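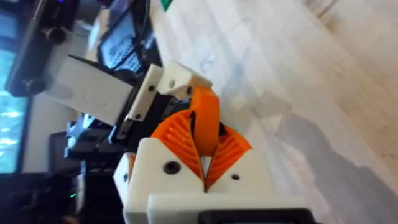
Protokoll der Arbeitssitzung Greifervergleich, Projekt Clellel, 28. August 2019. Besprochen wurden der Stand der Versuche mit den Fingervarianten, die Handgelenkkameras und die Steuerung. Bei den orangen Fin-Ray-Fingern im weißen gedruckten Gehäuse ging es vor allem um den schmalen V-förmigen Spalt, in dem die Innenkanten unten zusammenlaufen: Dünne Teile rutschen beim Schließen gern dort hinein und lassen sich dann schlecht ablegen. Die Rippen selbst gelten als unkritisch und bleiben, wie sie sind.

Anwesend: Rungnapa Wongsuwan (Leitung), Yupin Siriwan, Pichit Rungrueang, Panya Sombatkul
Entschuldigt: Lamai Duangkaew (schriftliche Anmerkungen lagen vor)
Protokoll: Panya Sombatkul

TOP 1: Letztes Protokoll

Ohne Änderungen angenommen. Der offene Punkt zur Beschaffung der Ersatzmotoren bleibt bei Pichit Rungrueang, Odley hat bisher keinen Liefertermin genannt. Er fragt noch einmal nach und klärt dabei, ob die Motoren auch einzeln zu bekommen sind.

TOP 2: Stand der Versuchsreihe

Yupin Siriwan berichtet. Ausgewertet sind 322 Griffe über alle Varianten, davon 65 Fehlgriffe. Als Fehlgriff zählt, wenn das Teil gar nicht gefasst, vor der Ablage verloren oder sichtbar verkippt abgelegt wird. 47 der Fehlgriffe entfallen auf die starren Finger, der Rest auf Fin-Ray. Beide Varianten wurden gleich oft gefahren.

Rungnapa Wongsuwan fragt, ob die Reihenfolge der Teile gleich war. Yupin Siriwan: ja, mit Ausnahme des ersten Durchgangs, der noch ohne festen Ablauf lief. Es wird vereinbart, den ersten Durchgang in der Auswertung zu kennzeichnen, aber nicht zu streichen.

Pichit Rungrueang weist darauf hin, dass die starren Finger bei flachen Teilen besser abschneiden, wenn der Arm genau senkrecht von oben kommt. In der Gesamtzahl geht das unter. Yupin Siriwan ergänzt die Tabelle um eine Spalte für die Anfahrrichtung, soweit sich diese aus den Aufzeichnungen ablesen lässt.

Lamai Duangkaew merkt schriftlich an, dass verkippt abgelegte Teile bisher nach Augenmaß beurteilt werden und zwei Personen dabei nicht immer zum selben Ergebnis kommen. Vorschlag: strittige Fälle gemeinsam am Video durchgehen. Angenommen.

TOP 3: Übergabe zwischen den Armen

Bisher wurde jede Fingervariante nur mit einem Arm geprüft. Für die Übergabe müssen beide Arme in denselben Bereich des Tisches greifen, und dort kommen sich die Handgelenkgehäuse nahe. Pichit Rungrueang hat die Bewegungen langsam durchgefahren und sieht die Engstelle eher bei den Kabeln als bei den Gehäusen. Hängt eine Kabelschlaufe vor dem Greifer, verdeckt sie außerdem einen Teil der Sicht auf die Fingerspitzen.

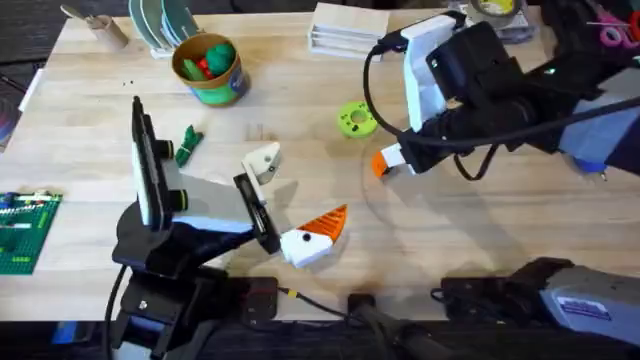

Er schlägt vor, die Schlaufe kürzer zu binden und an der Rückseite des Handgelenks zu führen. Panya Sombatkul hat Bedenken wegen der Zugbelastung am Stecker, wenn das letzte Gelenk ganz durchdreht. Man einigt sich darauf, zunächst nur einen Arm umzubauen und beide Lösungen nebeneinander laufen zu lassen. Vor dem Umbau wird der volle Drehbereich einmal ohne Teil abgefahren.

Zur Reihenfolge der Übergabe: Der abgebende Greifer öffnet erst, wenn der andere geschlossen hat und der Motorstrom über der eingestellten Schwelle liegt. Bei den weichen Fingern steigt der Strom langsamer an, die Schwelle der starren Finger passt dort nicht. Yupin Siriwan bestimmt für jede Variante einen eigenen Wert und trägt ihn in die gemeinsame Konfigurationsdatei ein. Bitte keine lokalen Kopien mehr verwenden.

TOP 4: Handgelenkkameras

Die schräge Einbaulage am Handgelenk wird beibehalten. Rungnapa Wongsuwan hätte lieber ein gerades Bild, weil das Nachsehen einzelner Griffe dann angenehmer ist. Pichit Rungrueang hält dagegen, dass eine gerade Montage einen neuen Halter verlangt und alle bisherigen Aufnahmen dann nicht mehr zu den neuen passen. Zum Anschauen lässt sich das Bild auch in der Software drehen. Panya Sombatkul baut das in den Betrachter ein.

Der Schatten des Arms auf der Tischplatte stört beim automatischen Erkennen der Teilekanten, am stärksten am Nachmittag. Eine zweite Leuchte auf der gegenüberliegenden Seite soll ausprobiert werden. Die feste Kamera am Tisch bleibt unverändert und wird nicht mehr verschoben. Wer sie doch bewegen muss, trägt das im Laborbuch ein und kalibriert neu.

TOP 5: Steuerung

Die Storkby-Steuerung lief während der Versuchsreihe stabil, abgesehen von zwei Abbrüchen beim Start. In beiden Fällen war der Controller vor den Armen eingeschaltet worden. Die richtige Reihenfolge steht in der Anleitung, allerdings weit hinten. Panya Sombatkul hängt sie am Arbeitsplatz aus.

Ein Wechsel auf die Steuerung von Suksawat wurde kurz diskutiert. Der Vorteil wäre eine feinere Einstellung der Schließkraft. Rungnapa Wongsuwan möchte während des laufenden Vergleichs nichts an der Steuerung ändern. Das Thema wird auf Dezember verschoben, bis dahin liegt auch das Angebot vor.

TOP 6: Nächste Fingerversion

Beschlossen wird eine Fin-Ray-Version, deren Innenkanten unten um 2 mm weiter zusammengerückt sind. Material, Rippenabstand und Verschraubung bleiben gleich, damit nur eine Größe geändert wird. Lamai Duangkaew bittet in ihren Anmerkungen darum, die Finger vor dem Einbau zu beschriften, am besten auf der Außenseite nahe der Schraube. Beim letzten Satz waren linke und rechte Finger vertauscht worden, was erst nach einem halben Durchgang auffiel.

Aufgaben

Pichit Rungrueang: Odley wegen der Ersatzmotoren anschreiben; Kabelführung an einem Arm umbauen
Yupin Siriwan: Tabelle um Anfahrrichtung ergänzen; Stromschwellen je Variante eintragen
Panya Sombatkul: Bilddrehung im Betrachter; Aushang Einschaltreihenfolge; zweite Leuchte besorgen
Lamai Duangkaew: geänderte Finger drucken und beschriften
Rungnapa Wongsuwan: Termin für die gemeinsame Videodurchsicht festlegen

Verschiedenes

Der Schlüssel für den Werkzeugschrank hängt ab sofort wieder im Büro. Die nächste Sitzung findet statt, sobald die neuen Finger eingebaut sind; die Einladung verschickt Rungnapa Wongsuwan.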